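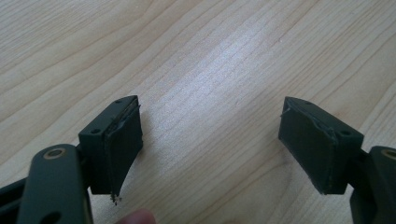

O que faz um coletor de demonstrações?
Executa tarefas manuais simples, muitas vezes seguidas, com uma pinça de mão equipada com câmera. As gravações servem de exemplos para o treinamento de um sistema que aprende a manipular objetos.

A Polness está selecionando coletores para o projeto Andham. O trabalho é presencial e começa em março. A meta desta etapa é chegar a 4,000 demonstrações aprovadas; até agora temos 354.

Atividades
Pegar, mover e soltar objetos de uso doméstico sobre a mesa, conforme o roteiro do dia
Repetir a mesma tarefa mudando a posição inicial dos objetos
Manter a mão livre fora da área de trabalho durante a gravação
Marcar as tentativas com erro, que são descartadas na revisão
Avisar a equipe técnica quando as almofadas dos dedos da pinça precisarem de troca

Requisitos
Ter 18 anos ou mais
Conseguir usar a pinça com uma das mãos por períodos de 20 minutos, com pausa entre eles
Ler instruções em português
Não é preciso ter experiência com robótica nem com programação. Canhotos podem se candidatar.

Horário
Turnos de quatro horas, de manhã ou à tarde. Há um turno extra no domingo, opcional e pago à parte.

Pagamento
Por hora, incluindo o treinamento inicial. Tentativas descartadas não geram desconto. O valor é informado na entrevista.

Dados e imagem
A câmera grava a mesa, os objetos e, às vezes, parte da mão. Não gravamos áudio. O participante assina um termo de consentimento antes da primeira sessão.

Inscrição
Preencha o formulário na página do projeto e indique o turno de preferência. Os selecionados fazem um teste prático na sala 152 do prédio Custitus. Dúvidas sobre a vaga: falar com Suqin Qin, na recepção, até as 17h.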